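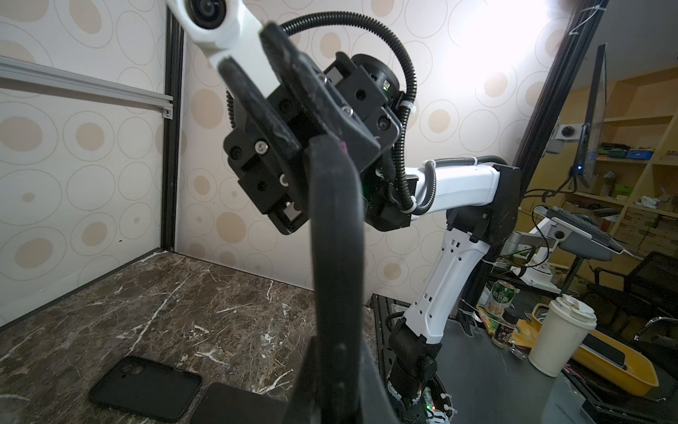 Dark brown marble with white veins. The phone case on it has a square opening for the camera.

Why does marble have lines in it?
by Emiko Murakami
4 November 2021

If you put your finger on a marble table, you can follow a white line with it. The line goes straight for a little while, then it turns sharply like lightning, and sometimes it meets another line. We call these lines veins, the same word we use for the small blue tubes under your skin. But no blood goes through a stone! So what are they?

To answer, we must go back a very long time, to the bottom of a warm sea.

First there were shells
Many small animals in the sea have shells. When they die, the shells fall to the bottom and break into little pieces. More shells fall on top, and mud also. After millions of years the bottom pieces are pressed so hard that they stick together and become a rock. This rock has the name limestone.

Then the rock was squeezed and heated
The ground under us moves, very slowly. Sometimes it pushes limestone deep down, where it is hot and the weight above is enormous. The rock does not melt. It stays solid, but inside it the tiny crystals grow again in a new way, and they hold each other tightly like pieces of a puzzle. Now it is marble.

Very clean limestone gives white marble. If there was some clay or iron in the mud, the stone can have a color. Iron is the same metal that makes an old nail turn to rust, and it can make marble brown, red or yellow. One stone can have several of these colors in patches, with tan next to nearly black. 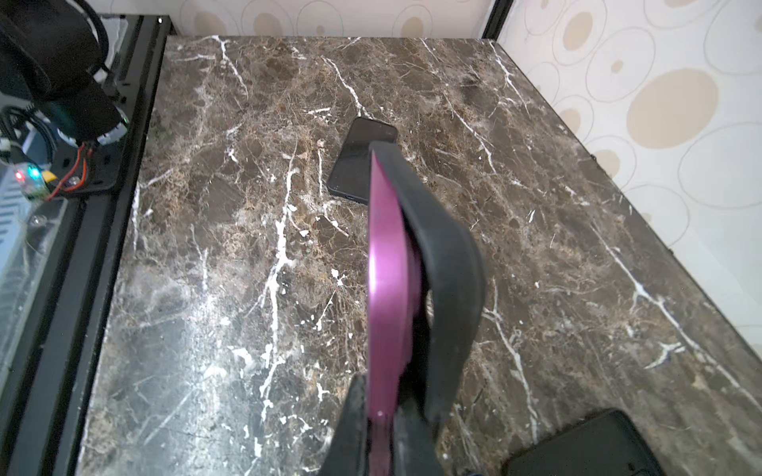
And now the veins. When the ground moves, the rock can crack. Water comes into the cracks, and this water carries minerals which you cannot see, in the same way that salt water carries salt. Little by little the minerals stay behind as crystals and fill the crack. In many dark marbles these crystals are white. So a white vein is often an old crack that the earth has repaired by itself - and this is why it has such a jagged shape.

How does it become a table?
Workers cut a big block from the mountain and then saw it into flat pieces, which are called slabs. I visited the stone workshop Plurton in September, and Clémence Langlois let me stand near a slab that weighed 367 kilograms. She told me that I should not try to lift it. I did not try.

After sawing, the stone is still dull. A machine rubs it with rough pads, then with finer and finer ones, until it shines. Polishing makes the colors look deeper too. You can see something similar with a stone from the beach, which looks brighter when you make it wet.

Is marble hard?
It feels hard if you hit your elbow on it, but it is softer than many other stones. The glass on the front of a phone is usually harder than marble. A grain of sand can be harder than both, so if sand is between a phone and a table, it may scratch them. A phone case helps a little, and wiping the table helps also. Lemon juice and vinegar are bad for marble. They eat away a bit of the shiny surface and leave a pale mark.

Try this at home
Put one hand on a stone table or a stone floor and the other hand on a wooden one. Wait while you count to ten. The stone feels colder, doesn't it? If they have been in the same room all day, both have nearly the same temperature. Stone takes the warmth out of your hand faster than wood does, and your skin notices this.

Words to remember
Slab: a wide, flat piece of stone.
Vein: a line of another color that runs through a stone.
Limestone: the rock that marble is made from.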